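Clinical Skills Teaching Group – minutes
October 27, 2021, Flergate seminar room and online

Chair: Finlay Matheson. Notes: Nattawut Prasertsri. Apologies from the Wattanapong site, line kept dropping.

**1. Last minutes**
Agreed. One fix – the June workshop was run by the ward teachers, not the library.

**2. Supervisor training day**
17 signed up so far, room holds more. FM wants a session on giving feedback to trainees who are struggling. NP thinks we did that to death last time and would prefer teaching on a busy ward round. Long chat. Settled on both, shorter slots. Lunch budget up to 200, no more. FM to ask Grandard site whether they can lend two facilitators.

**3. Skills room**
Small kit now kept in the drawers. Labels still to be agreed, NP has a draft. Booking sheet stays on the door for now, online version when somebody has time to build it.

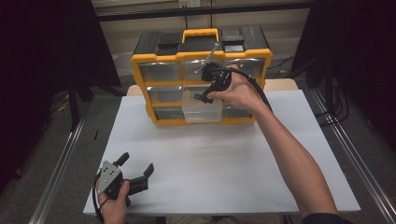
*Drawer unit on the bench, middle drawer part open.*

**4. Online modules (Cerkix)**
637 log-ins since launch, 403 finished the first module. Drop-off seems to be at the consent video – too long, and the sound is poor. Agreed to cut it in two. Quiz wording also moaned about, esp. the question on capacity. NP to rewrite, FM to check. Wattanapong want thier own version with local phone numbers, fine by us if they keep it up to date.

**5. Trainee feedback forms**
Return rate still low. Paper forms going missing between ward and office. Try a short form at the end of each teaching session, done before people leave the room. FM not keen on names being required. Left as optional, look again after the next block.

**6. AOB**
- Poster for the regional teaching meeting: abstract not started. NP and FM to meet seperately.
- Parking at Grandard, again. Raised with the site.

**Actions**
- FM: facilitators, check quiz, chase parking
- NP: labels, quiz rewrite, split video, short feedback form

Next meeting – same room, date to be sent round by email.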